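Everett Nguyen-Tran looks after the simulated kitchen cell at Flimside, a test setup in which one arm picks items out of a basket on a counter. He has run it since January. Most of the work, he says, is calibration.

"People assume a simulated arm stays where you put it," he said. "The model does. The settings around it drift every time somebody edits a file."

The cell is built on an in-house physics package called Skonditz. Each morning Nguyen-Tran loads a reference file and runs 131 grasps with fixed starting poses. If more than 2 differ from the stored results, he stops and compares the joint limits, the friction table and the contact settings, in that order.

"Friction is usually the one. A woven basket is hard on the solver. If the collision mesh is too fine, a finger catches on the wall and the wrist torque jumps. Too coarse, and the fingers pass through the rim."

He replaced the basket's collision mesh in the spring. The old one had 445 faces and the new one has 344. The visual mesh was left alone.

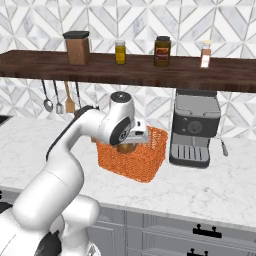 How often does the gripper model need to be retuned?

"After every change to the finger pads or the solver step. Otherwise once a month. I close the fingers on a test block, read the force, and adjust the gain until it matches the bench value from Salport."

The bench at Salport holds the physical gripper that the model is based on. Its logs arrive as plain text, and Nguyen-Tran converts the units himself after a mix-up between newtons and pounds cost him most of a week.

Repairs, when they come, are mostly rollbacks. He keeps each working configuration under its own tag and changes one value at a time. The wrist approach angle is locked, and edits to it go through the Rosenthal office.

"I would like a better log viewer," he said. "The current one drops the last line if the run ends on a fault, and that is the line I need."

A fix is planned with the next Skonditz update. Until then he reads the raw file.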